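플로스테스홀름 공개일 다녀온 이야기 (로봇 셀 하나만 들여다보다 온 사람)

10월에 플로스테스홀름(Flostesholm) 공개일에 다녀왔어요. 원래는 전시관을 쭉 돌고 점심 먹고 일찍 나올 생각이었는데, 결국 셀 하나 앞에서 오후를 거의 다 보냈네요. 그래서 이번 글은 전체 후기라기보다 '주방 셀' 관리 이야기입니다. 전체 동선이 궁금하신 분들은 아쉽겠지만 그건 안내 책자가 저보다 훨씬 잘 설명해 줄 거예요!

입구에서 이름표를 받고 39번 스티커를 붙였습니다. 번호대로 조를 나누는데 우리 조 안내는 네스린 아쿌(Nesrin Akyol) 씨였어요. 목소리가 커서 뒤에서도 잘 들리고, 질문을 하면 가던 길을 멈추고 대답해 주시는 분이라 우리 조만 계속 늦어졌습니다. 저야 좋았지만요.

주방 셀은 건물 뒤쪽, 복도를 두 번 꺾어 들어간 방에 있었어요. 갈색 작업대 뒤쪽 가장자리에 흰 팔 두 대가 나란히 서 있고, 그 앞에 머그 걸이와 접시꽂이, 토스터 오븐 같은 살림살이가 놓여 있습니다. 처음 봤을 때는 솔직히 누구네 자취방 같았어요 ㅎㅎ 이 셀을 맡은 사람은 안드리 플라트너(Andri Plattner) 씨인데, 하루 일의 절반은 프로그램이 아니라 정리정돈이라고 하더라고요. 걸이 받침이 조금만 돌아가도 나무 못의 방향이 달라지고, 그러면 머그 손잡이가 못에 걸리지 않으니까요. 받침 위치를 아침마다 종이 본으로 맞춘다고 합니다. 테이프 표시도 써 봤는데 자꾸 말려 올라와서 그만뒀대요.

그리퍼 쪽 점검도 재미있었습니다. 손가락이 두 개뿐이라 단순해 보이는데, 머그처럼 매끈한 물건을 잡으려면 손가락 면이 깨끗해야 한대요. 기름기가 묻으면 잡은 머그가 슬쩍 돌아간다고요. 그래서 200번 집을 때마다 닦고, 2000번이 되면 손가락을 떼어 내서 마모를 본다고 합니다. 횟수는 컨트롤러가 세어 주지만 안드리 씨는 벽에 걸어 둔 공책에도 따로 적고 있었어요. 컨트롤러를 초기화했다가 기록을 날린 적이 있다면서요.

분홍 머그와 걸이로 하는 작업이 이날의 주인공이었습니다.
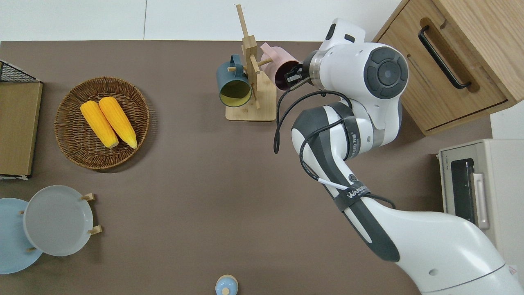
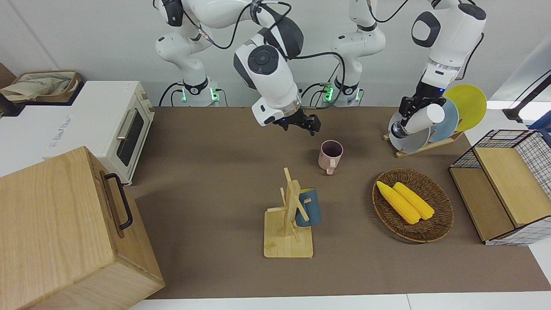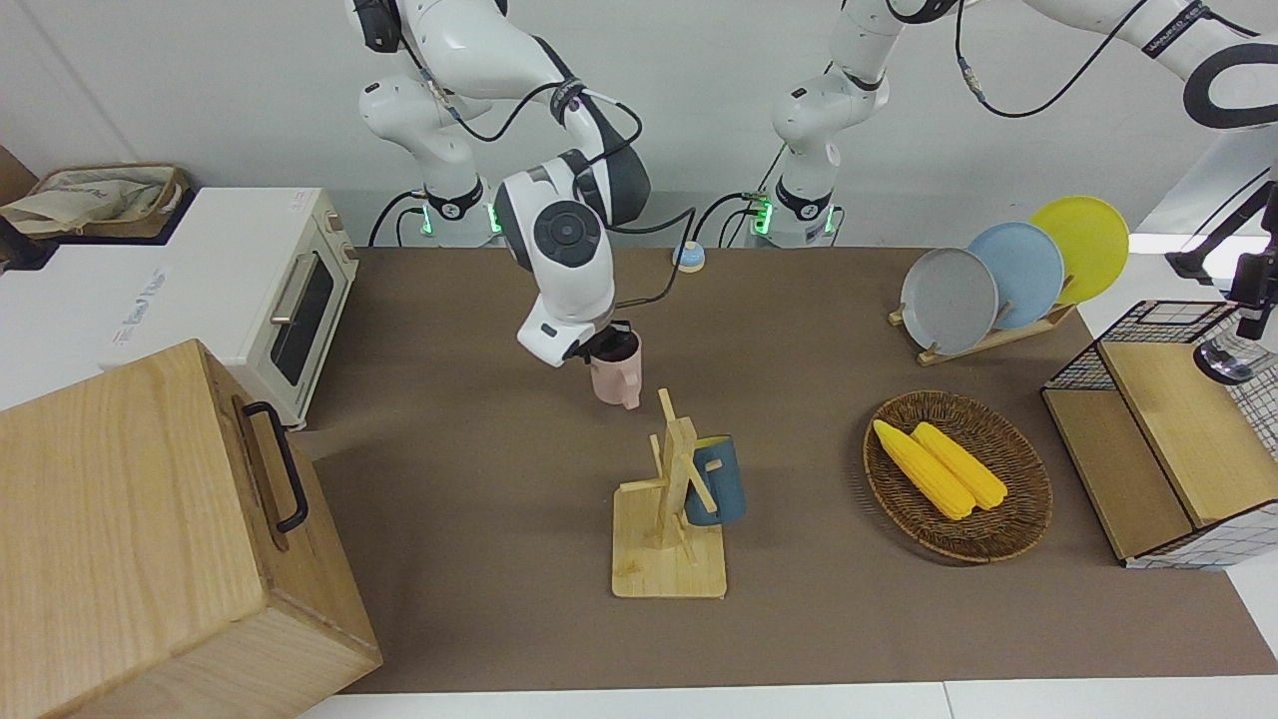
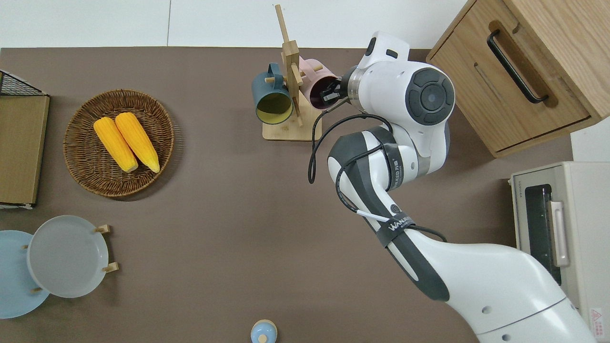

그다음은 케이블 이야기였는데, 저는 여기가 제일 좋았어요. 팔이 고장 나면 모터나 기어부터 의심할 것 같잖아요? 그런데 이 셀에서 가장 자주 손이 가는 건 팔 바깥으로 돌린 검은 케이블이랍니다. 그리퍼까지 가는 선을 너무 팽팽하게 묶으면 손목이 돌 때 커넥터가 당겨지고, 너무 느슨하면 고리가 늘어져서 작업대 위 물건을 쓸고 지나가요. 예전에 그렇게 접시 한 장을 깨 먹었다고 합니다(접시는 그 뒤로 여벌을 넉넉히 사 둔다고 해요).

요령은 손목을 양쪽 끝까지 천천히 돌려 보고, 제일 많이 당겨지는 자세에서 손가락 하나 들어갈 여유를 남긴 다음 묶는 거래요. 같이 간 야스퍼르 헤르만스(Jasper Hermans)가 집에서 3D 프린터를 만지는 친구라, 이 대목에서 갑자기 수첩을 꺼내더니 질문을 쏟아냈습니다. 스트랩과 케이블 타이 중에 뭐가 낫냐, 얼마나 자주 가냐, 커넥터는 납땜이냐... 답은 움직이는 구간은 스트랩, 위치만 잡아 줄 곳은 타이. 타이는 바짝 조이지 말고 자른 끝이 선에 닿지 않게 돌려 둘 것. 저도 덩달아 받아 적었어요.

누가 "카메라는 얼마나 자주 맞추세요?" 하고 물었는데 이것도 생각보다 손이 많이 가더라고요. 누가 작업대에 부딪히거나 브래킷을 건드리면 바로 다시 맞추고, 별일이 없어도 한 달에 한 번은 한답니다. 체크무늬 판을 32가지 자세로 보여 주고 결과를 비교하는데, 한두 자세만 유난히 어긋나면 카메라보다 판을 든 손이 흔들린 쪽을 먼저 의심한대요. 판은 프로트네스(Protness)라는 데서 주문해 쓰고, 보관할 때 꼭 눕혀 둔다고 했습니다. 세워 두면 휜다고요. 제 방 벽에 세워 둔 제도판이 떠올라서 좀 찔렸습니다.

셀을 멈추고 손을 넣는 순서도 알려 주셨어요. 먼저 두 팔을 다 대기 자세로 보내고, 그리퍼를 벌려서 물고 있는 물건이 없는지 보고, 비상정지를 누른 뒤에 들어갑니다. 한쪽 팔만 손볼 때도 꼭 두 대를 같이 세운대요. 요제프 페르후번(Jozef Verhoeven) 씨라고, 정비를 맡은 나이 지긋한 분이 옆에서 이 얘기를 듣다가 "두 대 다!" 하고 한 번 더 외치셔서 다들 웃었네요.

아쉬웠던 점도 적어 둘게요. 방이 좁아서 뒷줄에 서면 손목 쪽이 거의 안 보였고, 환기가 약해서 오후가 되니 꽤 더웠어요. 설명판은 영어뿐이었는데 그나마도 글씨가 작았습니다. 다음 조가 복도에서 기다리는 바람에 브레이크 점검 얘기는 앞부분만 듣고 나왔고요. 네스린 씨가 자료를 메일로 보내 주신다고 했으니, 받으면 댓글에 정리해서 올릴게요.

가실 분들을 위한 메모. 주차는 정문 쪽이 금방 차니까 클라브빌(Clavville) 방향 후문으로 들어가세요. 구내식당 수프는 괜찮았고 커피는 그저 그랬습니다. 주방 셀은 점심 직후 조가 제일 한산하다고 하네요. 저는 내년에도 갈 생각이고, 야스퍼르는 벌써 스트랩을 한 묶음 주문했답니다.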